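Can a machine do the bathroom yet?
Workshop and Home, members' newsletter, 6/30/18

Members who run motels, short-stay flats and cleaning rounds keep asking us the same question, so this issue we have given it some room. The question is whether a machine can take over the routine chores, and if it can't, how far off it is. The short answer is that on the shop floor it depends on the job, and in the home it is mostly no, with a couple of exceptions that are getting more interesting.

Start with the shop floor, where the record is longer. Jeltmont has had an arm on its packing line since March. It picks up a filled carton, turns it and sets it on a pallet, and it does that all shift. The cartons are the same size, they arrive at the same height, and the lighting doesn't change. When the firm switched to a softer carton for one customer, the arm crushed the corners until someone reset the grip. The line manager's view is that the arm has been worth having and that it would be worth a lot less in a business with more variety. We think that's fair.

Iston, which does commercial laundry, tells a different story. It has looked at folding machines for years and uses one for flat sheets. Towels still go to people. A sheet comes off the ironer flat and square, whereas a towel comes out of the dryer as a lump, and somebody has to find a corner before anything else can happen. Iston's staff fold 1,000 towels on a busy day and the firm has no plans to change how that is done.

A house or a motel room is harder again. Nothing is at a fixed height. Every guest leaves the place differently. Take a bathroom vanity, which a good housekeeper gets through without thinking much about it.

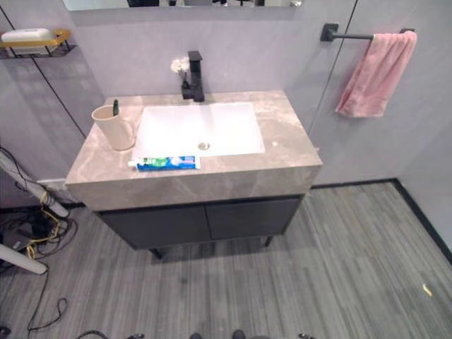
Toothpaste on the edge, brush in the cup, towel on the bar: an ordinary job.

A person walking in sees straight away what needs doing. The toothpaste goes back where it lives, the stone gets wiped, the basin gets wiped, the tap gets a polish and the towel is straightened or swapped. A machine has to be told, or has to work out, that the tube is out of place and the flowers are meant to be there. It has to lift the tube without squeezing it and wipe around the cup without tipping it into the sink. Glossy surfaces are a known problem for some depth sensors, and a basin is nearly all glossy surface. Then there is the floor, where the small scraps that a housekeeper picks up on the way out are easy for a camera to miss.

The people working on this have mostly stopped trying to do a whole room at once. Schnyder, whose demonstration our technical group attended in March, breaks the bathroom into short tasks and works on each one separately. Putting an item back in a cup is one task. Wiping a flat surface is another. The one it spends the most time on is the towel, and the reason is the same one Iston gave us. Cloth doesn't hold its shape. A cup is the same cup wherever you put it, but a towel is a new object every time it is picked up, and the machine can't rely on the last attempt to tell it what to do on the next one.

There are two schools of thought on hands. One says to use a simple two-jaw gripper, which is cheap and tough and does most picking jobs well enough. The other says that our homes are built for fingers, so the machine should have fingers. Genus, a control package we have mentioned in these pages before, will drive either kind, and the users we spoke with were split. Those with a background in packing and sorting preferred jaws. Those who had tried fabric liked fingers better, chiefly for pinching an edge and spreading it, though they complained about upkeep. A hand with that many joints has a lot of small parts, and the cables behind the wrist have to go somewhere. 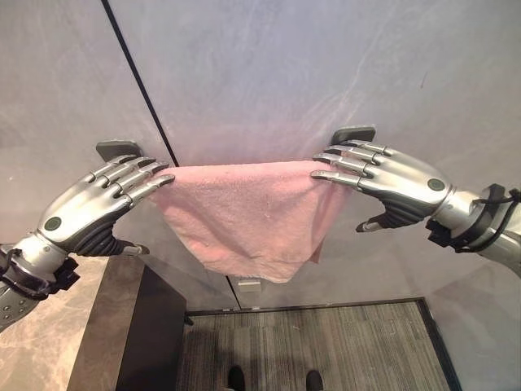
Hanging a towel evenly is a fair test for a pair of hands. Both sides have to come up together. The cloth has to go over the bar and down the back, and the fingers have to work close to the wall without knocking the brackets. If one side drops, the whole thing slides. A housekeeper fixes a crooked towel with a tug as she turns to leave, and it takes her no time at all. For a machine, that tug is a second job: see that the hem is uneven, decide which side to pull, pull it gently, look again.

At the Schnyder demonstration the towel task was run 50 times with the towel starting in a different position each time. It was hung to the group's satisfaction in 32 of them. The others ended with the towel on the floor, bunched at one end, or left hanging by a corner. Our group thought this was better than expected, and also well short of what any of our members could put in front of a guest. It was slow, too. A member who cleans for a living timed herself on the same job and was done before the machine had finished lining up.

So what should members do with this? If you have a repeated job with the same item in the same spot — filling, stacking, moving trays — it's worth getting a quote now, and we can put you in touch with Jeltmont if you'd like to see a line running. If your work is rooms, keep your money in your pocket for the time being. Robot vacuums are fine on open floor and several members use them in hallways. Nothing we have seen will do a vanity, and nobody selling equipment to our members is claiming that it will.

We would be careful about anyone who shows you a short video of a single success. Ask how many tries it took and whether the towel was laid out ready. Ask what happens when the cup is on the other side of the sink. Also ask who pays for the hands when they wear out.

Our technical group meets again in 3 weeks and still has spaces for members who want to sit in. Tea and sandwiches supplied. Please let the office know if you need parking, and bring your own questions about your own jobs, with measurements if you have them.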